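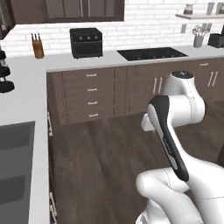 Speaker notes -- Aurel Anghel, January 25, 2018
The Listening Room Program: Report and Plans

Opening
Good evening, and thank you to the members of the Jitaru Society for the invitation. I will speak first on the Hikotano residency and then on the tour. Please hold questions until the end.

Slide 2. Background
The program commissions new work for small ensemble and live electronics. Each composer receives 13 rehearsal hours with the players before the premiere. Earlier awards allowed far less, and several scores reached the stage with the electronic part barely tested.

Slide 3. The residency
Hikotano wrote a piece for 4 percussionists and tape. The players stand in the corners of the hall and the audience sits between them. (Play excerpt, second movement. Let it fade fully before speaking.)
Note the long silence before the bowed cymbals. The composer asked that it not be shortened for broadcast, and we agreed.

Slide 4. Attendance
Roughly 800 people heard the work across its run. Many came back for the open rehearsal.

Slide 5. The tour
Bevix Hall has confirmed for August. Rison has offered a date but cannot supply the low speakers, so we would have to bring our own -- the cost is still under review.

Slide 6. Recordings
The pressing is set at 2000 copies. The booklet will carry the full score of the first movement.
Acknowledge the engineers here. Names are on the printed card.

Closing
Deadline for new proposals is on the handout. Scores may be sent on paper or by e-mail. Invite questions.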